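The Long Way Round to Relutov: how a small drama about a ferry town found its second wind 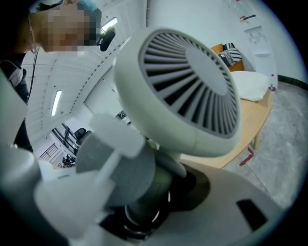 When the first season of Relutov went to air, I watched it in one sitting with a pot of tea going cold beside me, and then I rang my sister and made her watch it too. Hamdia Alemayehu's series about a river town losing its ferry isn't a show you can sum up easily at a barbecue (believe me, I've tried), but people who love it really love it! So I was delighted to be asked down to the Lekance studios in July, where the writers were putting the last touches on season 2. Alemayehu wrote most of the first season at her kitchen table in a heatwave, and she still talks about it as a hot-weather story. 

The new episodes pick up after the last crossing. Thulani Nel returns as Anton, the ferryman who has taken a job ashore and hates every minute of it, and Birsen Bilgin joins the cast as the surveyor sent to plan the bridge. Their first conversation runs for nearly a whole episode. "I kept waiting for someone to cut it down," Bilgin told me over lunch, "and Hamdia kept giving us more pages."

Much of the exterior work was done at Stekville, a town of 3,000 whose main street has hardly changed colour in my lifetime. Director Ebenezer Agyeman grew up two valleys over and wanted the light there, which comes late in the morning and stays on the water – you'll see plenty of it. Siriporn Rojanasak's score, recorded with 30 players, has grown a good deal since the first season's lone clarinet, although I'm pleased to say the clarinet is still there.

I was shown the opening two episodes and came home wanting the rest. My sister has already asked to borrow my notes.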